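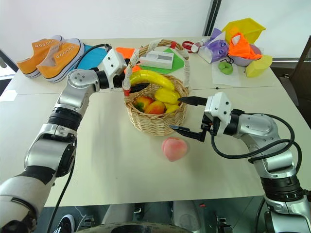 볼로라에서 지낸 마지막 방을 비우고 나온 지 10개월이 됐다

이사 얘기를 한번 쓰겠다고 해 놓고 계속 미뤘다. 5월이 되니 그때 메모해 둔 수첩이 서랍에서 나와서, 잊어버리기 전에 적어 둔다. 볼로라(Bollora)에서 섹게이트(Cekgate)로 옮길 때의 이야기다. 두 도시 사이는 1294킬로미터이고, 나는 그 거리를 기차로 갔다. 비행기가 더 쌌지만 짐 무게 때문에 기차를 골랐다.

짐은 클로렉스(Clolex)라는 운송 회사에 맡겼다. 견적이 995유로로 나왔다. 가구는 하나도 넣지 않았고 책과 겨울옷, 냄비, 접이식 자전거가 전부였다. 책을 절반쯤 버렸으면 더 내려갔을 것이다. 버리려고 현관 옆에 쌓아 두었다가 밤에 도로 상자에 넣은 책이 꽤 있다. 그중에 지금까지 펼쳐 본 것은 요리책 한 권뿐이다.

볼로라의 방은 4층이었고 엘리베이터가 없었다. 처음 그 방을 보러 갔을 때는 창문이 마음에 들었다. 전차 종점이 내려다보였고, 첫차가 나가는 소리가 알람보다 조금 먼저 들렸다. 사는 동안에는 그 소리가 싫었다. 섹게이트에 와서는 한동안 새벽에 그냥 눈이 떠졌다. 밖이 조용한데도 그랬다.

방을 비우는 날 아침에는 할 일이 많아서 별생각이 없었다. 냉동실 성에를 녹이고, 벽의 못 구멍을 메우고, 전기 계량기 숫자를 적었다. 집주인은 욕실 타일 하나에 금이 간 것을 보고 한참 서 있다가 그냥 넘어갔다. 보증금은 전액 돌려받았다. 들어온 것은 다음 달이었고, 그사이 메일을 네 번 보냈다.

열쇠를 넘기고 나니 기차 시간까지 세 시간이 남았다. 배낭 하나만 메고 오로스코(Orozco) 거리로 갔다. 내가 장을 보던 곳이다. 거리 초입에 철물점이 있고, 그 옆에 수선집, 그다음이 빵집이다. 빵집에서 늘 사던 호밀빵을 반 덩이 샀다. 계산대 직원은 평소처럼 봉투가 필요하냐고 물었고 나는 평소처럼 아니라고 했다. 오늘 떠난다고 말할까 하다가 뒤에 사람이 서 있어서 관뒀다. 몇 년을 다녔어도 우리가 나눈 말은 봉투 얘기가 거의 다였으니 그게 맞았던 것 같다.

빵을 뜯어 먹으면서 강 쪽으로 내려갔다. 사진을 찍어 둘까 하다가 몇 장만 찍었다. 나중에 보니 전부 건물 윗부분만 나와 있다. 지금 생각나는 것은 사진에 없는 것들이다. 철물점 문에 달린 종이 반 박자 늦게 울리던 것, 다리 밑에서 나던 눅눅한 밧줄 냄새, 보도블록이 꺼진 자리를 발이 알아서 피해 가던 것.

기차에서는 거의 잤다. 국경을 지나고 한 번 갈아탔는데 환승 시간이 짧아서 뛰었다. 호밀빵은 그때 승강장 의자에 두고 왔다. 섹게이트에 내리니 밤 11시가 넘었고 비가 왔다. 새 방은 역에서 걸어갈 거리라고 들었는데 언덕이라는 말은 못 들었다. 열쇠는 우편함 안에 테이프로 붙어 있었고, 우편함 번호를 몰라서 휴대폰 불빛으로 하나씩 비춰 봤다.

짐은 예정보다 늦게 왔다. 클로렉스에서는 창고를 옮기는 중이라고 했다. 그동안 침낭에서 잤고, 접시가 없어서 냄비 뚜껑이라도 있었으면 싶었는데 냄비도 상자 안에 있었다. 결국 동네 중고 가게에서 그릇 하나와 숟가락 하나를 샀다. 지금도 아침마다 그 그릇을 쓴다. 상자에서 나온 그릇들은 찬장 안쪽에 있고 손님이 올 때만 꺼낸다. 손님은 아직 한 번 왔다.

자전거는 앞바퀴가 조금 휘어서 도착했다. 보상 신청서를 쓰려면 포장 전 사진이 필요하다고 하는데 나는 그런 사진을 찍지 않았다. 혹시 이사를 준비하는 사람이 읽는다면 포장하기 전에 전부 찍어 두기를 권한다. 바퀴는 수리점에서 잡아 주었고 비용은 얼마 안 들었다. 다만 이 동네는 경사가 심해서 자전거를 탈 일이 별로 없다. 지금은 복도에 접어서 세워 두었고, 젖은 우산을 걸기에 높이가 맞는다.

행정 처리는 생각보다 빨랐다. 전입 신고는 예약 없이 가서 번호표를 뽑았고 한 시간 안에 끝났다. 은행은 반대였다. 주소 증명을 두 번 냈고, 처음 낸 서류는 이름 철자가 계약서와 한 글자 다르다고 돌아왔다. 확인해 보니 계약서 쪽이 틀려 있었다. 집주인에게 고쳐 달라고 하고, 고친 계약서를 들고 다시 갔다. 그 카드가 나올 때까지는 볼로라 계좌를 썼는데 결제할 때마다 수수료가 붙었다.

사람들이 옮기고 나서 언제쯤 자기 동네 같아졌느냐고 묻는다. 나는 잘 모르겠다. 슈퍼에서 소금이 어디 있는지 묻지 않게 된 것은 두 달째였다. 버스 기사가 정류장을 지나치려고 할 때 큰 소리로 부를 수 있게 된 것은 겨울이 지나서였다. 그런데도 지난주에 누가 길을 물었을 때 나도 여기 사람이 아니라고 대답했다. 물어본 곳은 우리 집 바로 뒤 약국이었고, 대답을 하고 나서야 어디인지 안다는 것을 알았다. 그 사람은 벌써 길을 건넌 뒤였다.

볼로라에는 여름에 한번 다녀올 생각이다. 치과 기록을 받아 와야 하고, 지하 창고에 두고 온 스키 부츠도 아직 있는지 물어봐야 한다. 표는 아직 안 샀다. 이번에는 비행기로 갈지도 모르겠다. 다음 글에는 이 동네에서 방을 구할 때 본 집들 얘기를 쓰려고 한다. 3번째로 본 집이 제일 이상했는데, 거기는 따로 써야 할 것 같다.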